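What Is a Petition, and Does Anybody Read It?

By Fiorella Pellegrini
02/08/2018 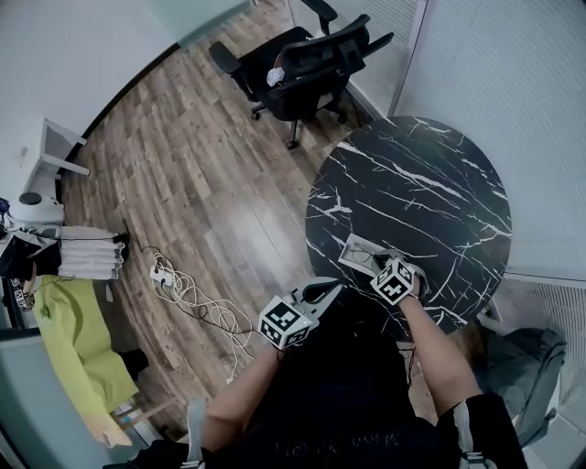
A petition is a way for a lot of people to ask for the same thing at the same time. One person writes down what they want to happen, and everyone who agrees adds their name underneath. Then the whole lot goes to the people in charge, which in a town usually means the council. Grown-ups like to talk about "bringing something to the table", and when I was little I thought there was one special table where all the deciding got done, probably a very grand one. It could be any old table. It could be round and black and shiny, with white lines running across it like the one in the photo, or it could be the wobbly one in your kitchen. What people mean is that your idea has been put where the deciders have to look at it, and a petition is one of the best ways I know of getting it there!

I live in a town called Wukden and I write these pages for the library website (there's one on mayors and one on bins, if you like bins). Last month I had a letter from a class who wanted to know if children are allowed to start a petition. I'll get to that. First we need to talk about councils.

What does the council do again?

If you've read my other pages you can skip this bit. A council is a group of people chosen by the grown-ups of a town to look after the things everybody shares. Parks, libraries, street lights, playgrounds, that sort of thing. The people who are chosen are called councillors. Each one looks after a part of the town, called a ward, and if you live in that ward then he or she is YOUR councillor, even if you're seven and even if your mum voted for someone else.

Councillors get together in meetings and vote on things by putting their hands up. More hands for yes, and it happens. More hands for no, and it doesn't. In between the meetings there are lots of other people who work for the council and do the everyday jobs, such as mowing the grass and answering the phone. They're called officers, which sounds like the army but isn't.

The trouble is that councillors can't know everything. If the swing in your park has been tied up since the spring, the councillor might never have walked past it. So somebody has to tell them.

Why not just send a letter?

You can, and I'm all in favour of letters. But imagine you're a councillor and one letter arrives asking for a new crossing outside the swimming pool. You might think, well, that's one person, maybe they're in a hurry a lot. Now imagine a letter with 283 names on it. That's much harder to put in a drawer!

I picked that number on purpose. It's how many people signed the petition to save the Toledo Street paddling pool here in Wukden. The council was thinking about filling it in and making a flower bed. I've got nothing against flower beds, but I learned to float in that pool, so I signed, and so did my neighbours on both sides.

What goes in a petition?

At the top you say what you want. This is the most important part and it should be short. "We ask Wukden Council to keep the paddling pool on Toledo Street open." You can see straight away what they're after. Compare it with "We are very cross about the pool and lots of other things too." I'd feel sorry for the councillor who had to vote on that one. What would they be voting for?

Under that you can put your reasons. Two or three will do. Then come the names, and next to each name there's normally an address or a postcode. The council needs to check that the people signing really do live in the town, or go to school there, or work there. It also needs to check that nobody has signed twice. (People do try it. Somebody once signed one of ours as Father Christmas, with an address at the North Pole, and it had to be crossed off.)

You can do it on paper or on the council's website. Paper is slower, but I like it better, because you have to talk to people. They ask you questions, and sometimes they tell you something you hadn't thought of. A man at the bus stop told me the pool was where his swimming club used to practise before the big baths were built — I'd never have found that out from a computer.

How many names do you need?

Every council makes its own rules for this, so you'd have to look up yours. In Wukden, if you get 200 names, the council has to send you a proper answer in writing. If you get 550, the councillors have to stop and talk about it in a full meeting with everybody there. That's called a debate.

So the paddling pool petition got past the first line but not the second. Nobody had to debate it. They did have to answer, though, and while the officers were working out what to say, our councillor asked if the matter could be talked about at the August meeting anyway. She was allowed to do that. Councillors can bring up whatever they think matters to their ward.

Over in Covov, which is the next town along the river, the rules are different again. There you don't need any set number, but you have to hand the petition over yourself at a meeting, standing up. I've done it once and my knees were knocking.

Can children start one?

Yes! In lots of places they can, and in Wukden they certainly can. You don't have to be old enough to vote. You need a grown-up to be the contact, meaning the council writes back to them and not to you, and that's just a rule to keep your address private. The idea can be all yours. The words can be all yours. You can be the one holding the clipboard, as long as somebody you know well is with you and you don't go knocking on strangers' doors.

Some councils only count the names of people over a certain age. That seems a bit unfair to me, but you'd want to know before you ask your whole school to sign, so check first.

Are petitions a new idea?

Not a bit. People have been sending them to kings and queens and lords for hundreds of years. The oldest one we have in Wukden is from 1739 and it's kept in a flat box in the town museum. It asks for the Gernora Bridge to be mended because carts kept losing their wheels on it. Quite a few of the people who signed couldn't write, so they made a cross, and somebody else wrote their name beside it. One of them drew a little fish. I'd love to know if he was a fisherman or if he just liked drawing fish.

The bridge did get mended, but it took years, and the museum has two more petitions about it in the same box. Each one is a bit grumpier than the one before.

Does a petition always work?

No, and I'd be telling fibs if I said it did. The council has to read it and answer it. It doesn't have to say yes. There might not be enough money that year. There might be another group of people who want the opposite, and they might have a petition too. When Covov wanted to shut a road to cars on market days, one petition said please do and another said please don't, and some poor officer had to read them both on the same afternoon.

Sometimes the answer is somewhere in the middle. You ask for a new playground and you get a new slide. That can feel like losing, especially if you'd already planned where the zip wire would go. I think you're allowed to be a bit disappointed and still have a go on the slide.

You can ask again later, as well. Many councils make you wait a while before you send in the same petition, often several months, so that they aren't reading the very same page every week.

What's happening with the pool?

I knew you'd ask. The councillors haven't voted yet. The public can sit and watch the meeting, children included, and there are chairs at the back. You have to be quiet and it does go on a bit (last time there was a very long talk about drains), so take a book. I'll be there with my sandwiches, and I'll add what they decide to the bottom of this page once I've got home and had my tea.

Words to know

Petition: a written request with lots of names on it.
Councillor: someone chosen by voters to help run a town.
Ward: the part of town a councillor looks after.
Officer: a person who works for the council and does the everyday jobs.
Debate: a talk where people with different ideas take turns to say what they think.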